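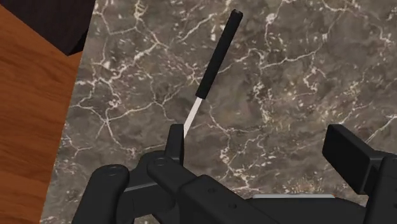 A comment on the February version of these notes asked why the section on sealers comes so late, given that most site complaints about marble benchtops are put down to "the sealer failing". The comment went on to say that a student who reads only the first half would come away thinking stain and etch were the same defect.

The order has been kept. Sealers cannot be assessed until the two defects have been separated, and the separation depends on mineralogy. The distinction has been moved forward to section 1 and the terms are now used strictly throughout.

Interior Surfaces, Unit 13
Calcareous stone in wet and food areas
Revised 9 Jul 2020

1. Terms

Stain: a change of colour caused by foreign matter held in the pore space of the stone. The surface profile is unaltered. A stain may be removable by poultice.

Etch: a change of gloss, and sometimes of profile, caused by chemical attack on the stone itself. Nothing has been added. An etch cannot be poulticed out; it is corrected by rehoning or repolishing.

Scratch: mechanical removal of material along a line. Often reported as etch on dark stone, where the damage shows pale in both cases. Examine under a low raking light. A scratch has direction and parallel sides. An etch follows the outline of a drop, a ring or a run.

Spall: loss of a fragment, usually at an arris, sink cut-out or joint.

Reports that use "mark" or "damage" without one of these terms will be returned.

2. Mineralogy

True marble is metamorphosed limestone or dolostone. The principal mineral is calcite (calcium carbonate) or dolomite (calcium magnesium carbonate). Grey and dark colouring is commonly due to graphite or other carbonaceous matter, white veining to recrystallised calcite filling old fractures.

Calcite has a Mohs hardness of 3. Hardened cutlery steel sits well above this and will scratch it, as will quartz grit carried in on the base of a pot. Granite in the petrographic sense is dominated by quartz and feldspar and resists both. The trade sells many stones under the wrong name, so a name on an invoice is not evidence. Test for carbonate with dilute acid on an offcut or an unexposed edge. Calcite effervesces readily when cold. Dolomite reacts weakly unless powdered.

Carry out the test in eye protection and rinse the specimen afterwards. Do not test an installed surface without written consent.

3. Acid attack

The reaction with a generic acid is

CaCO3 + 2H+ -> Ca2+ + H2O + CO2

Dissolution begins on contact. On a polished face, the first thing lost is the fine optical finish, and a dull patch will be seen before any depth can be measured. Household sources include vinegar, citrus juice, wine, tomato, cola and most descaling products. Duration matters less than people expect at the start and more than they expect later: a lemon slice wiped away after a minute will usually still show on a high polish, while an overnight spill may be felt with a fingernail.

A honed finish reacts at the same rate. It is specified for kitchens for the reason that there is less gloss to lose and contrast between sound and etched areas is lower. Clients should be told this in those words. "Etch-resistant" must not be used of a honed finish.

Dark stone shows etching more strongly than white. The roughened surface scatters light and the patch appears pale against its surroundings. Two slabs with identical gloss loss on the meter may draw very different complaints.

4. Porosity and absorption

Sound marble has low open porosity, commonly under one per cent by volume, though weathered or coarse-grained material can be higher. Absorption is measured by oven drying, cooling in a desiccator, weighing, immersing and reweighing. Record:

dry mass, m1
saturated surface-dry mass, m2
absorption by mass (%) = 100 x (m2 - m1) / m1

The usual error is in m2. Over-wiping draws water out of the pores; under-wiping leaves a film. Use a damp cloth, once per face, and weigh straight away.

Worked figures from the Villalobos slab set, used in the practical: 181 specimens were cut and 13 were rejected before weighing for visible cracks or chipped arrises. The balance went through the absorption procedure and the results are in the data file on the unit page. Do not pool the vein-rich specimens with the rest. Their results are more widely spread and the pooled mean describes neither group.

Oil behaves differently from water. It wets calcite well, travels along grain boundaries and doesn't evaporate, so oil stains tend to darken for days after the spill. Inspect an oil stain at least twice before reporting its extent.

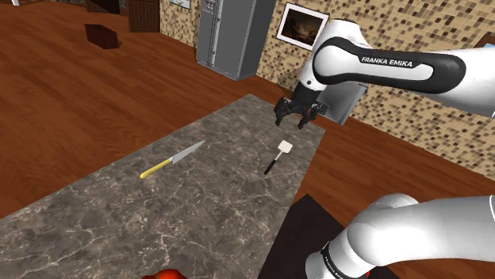 Splash zones are treated separately from the working area of the bench. The junction between bench and wall tile takes water from wiping down as well as from splashing, and the stone at that line often stays damp behind the sealant bead. Dark edging along the junction is in most cases retained moisture or migrating plasticiser from the wrong grade of silicone. Specify a neutral-cure product rated for natural stone. Acetoxy-cure silicone releases acetic acid as it sets and should never be put against calcite.

5. Sealers

5.1 Impregnating sealers

Carried into the pores by water or solvent, these line the pore walls and lower the surface energy. They slow the entry of liquids. They leave the exposed calcite exposed, and so do nothing useful against acid. Most of the disputed cases in the tutorial file come down to a client having been sold an impregnator as protection from etching.

5.2 Topical coatings

These form a film over the stone. A continuous film will hold off acid for as long as it remains continuous. Against that: films scratch, may yellow, can lift where moisture is trapped underneath, and have to be stripped before the stone can be repolished. Check suitability for food contact in the manufacturer's data.

5.3 Products in the practical

Treteo is a water-borne impregnator. Plasska is a two-part film. Both are applied to honed and polished tiles from the same batch, with an untreated control. Follow the dwell times on the sheet. Residue of Treteo left to dry on the face will read as gloss loss and ruin the comparison.

5.4 Water-drop test

Place a drop on a clean, dry surface, cover it to limit evaporation and inspect at intervals for darkening. Darkening indicates absorption. Beading alone indicates only that the top surface is water-repellent, and wax or cooking oil will produce it too.

6. Maintenance clauses

Wording used in the Trirkell specification, which may be adapted for the assignment:

(a) Clean daily with a pH-neutral detergent and a soft cloth. Rinse and dry.
(b) Do not use vinegar, descaler, bleach or abrasive cream.
(c) Use a board for all cutting.
(d) Blot spills. Do not wipe them across the surface.
(e) Retest absorption each year and reseal only where the test shows a need.

Clause (e) is often altered by contractors to read "reseal each year". Resealing a stone that is already saturated with product leaves a sticky haze and brings no benefit.

7. Before the practical

Read sections 3 and 5 again. Bring a ruled results book, closed shoes and a torch for raking light. Gloss meters are booked out in pairs. Calibrate against the black glass standard before the first reading and again after the last, and enter both values at the head of the page.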